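Stimmont Winter Bedding Fund, progress report, 1 Feb 2021
To: Elaine Mendonça, Oltside Trust
From: Noelia Requena

Quick one, full accounts to follow. Grant of 4,000 received, 1,894 spent so far. Most of that on duvets and the van. Another 700 promised to the laundry at Skomness, invoice not in yet.
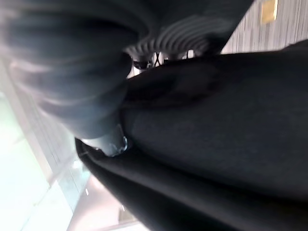
Referrals up since the cold spell. Mostly families moved into temporary flats with nothing but what they carried. We deliver same week if the van is free. It often isnt.

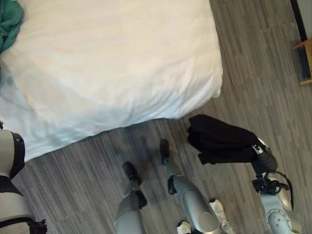 White duvet and a teal-green cloth on the bed.

Storage still a headache. Lease on the Barroso unit ends in July and the owner wants more rent. Austra Eglītis is looking at two other places, niether has a loading door.
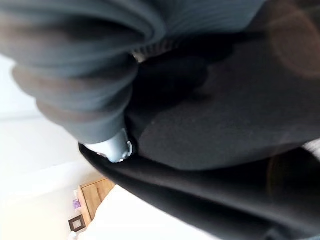 Donations: good on blankets, poor on single sheets and pillows. Please can we move 1,000 from the publicity line to pillows? Leaflets arent needed now, the health visitors send people straight to us. 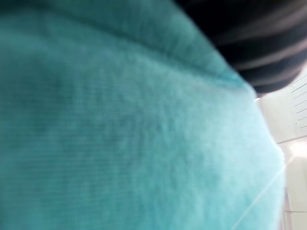 Lowri Landeg asks that we keep a little back for mattress covers, as she gets asked for them on every visit and has none left. Fine by me if you agree. Need a yes or no before the next order goes in.

Noelia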